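Bench Helpers Wanted for the Wostent Repair Evenings

Do you like taking things apart and, even more, getting them back together? We're looking for 5 new people to join the repair bench at Wostent this spring, and we'd love to hear from you whether you've been soldering for decades or have only ever watched somebody else do it!

Wostent is the long brick building behind the Mösli bakery. It went up in 1946 as a radio shop, and the upstairs room still has the original workbenches along the windows (scarred, wobbly at one end, and wonderful to work on). People bring in lamps, toasters, guitar amps, kids' keyboards, a surprising number of record players. Last year 160 items came across the bench, and now the waiting list has gotten longer than we can handle with the folks we have.

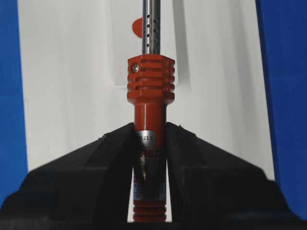 Soldering is where we need the most hands. Broken cable joints, cracked connections on circuit boards, battery contacts that have given up: it's small work, and it's deeply satisfying when you get into the rhythm of it. You'll learn to pick the right iron for the job too. One with a bulky orange finned collar and holes all along its metal shaft handles very differently from a thin little pencil iron, and you'll want to spend some time with more than one before you decide what you like. We use lead-free solder for everything, and there's a fume extractor at every soldering spot.

What you'd be doing: two evenings a month, 6:30 to 9 p.m., starting in March. You sit down next to the person who brought the item and work on it together. Some nights that means one stubborn amp the whole time, other nights it's four lamps and a doorbell. We also need somebody who enjoys sorting parts, as our drawers of resistors and switches are a mess and we know it.

What we'd like you to bring: patience, decent close-up eyesight (glasses welcome, we have magnifier lamps), and a willingness to say "I don't know, let's look it up." You must be 18 or older. No certificates needed. Anything that plugs into the wall gets a safety test from one of our two electricians before it leaves, so you won't be signing off on that yourself.

What you get: three paid training sessions, then $500 per season as a thank-you, plus supper on bench nights and free use of the room on open afternoons for your own projects. Bring that old receiver from the basement!

To apply, send a few lines to Svenja Prantl at the Wostent front desk, or drop a note in the box by the stairs. Tell us what you last fixed, or tried to fix. Failed repairs count, and we'd like to hear those stories just as much.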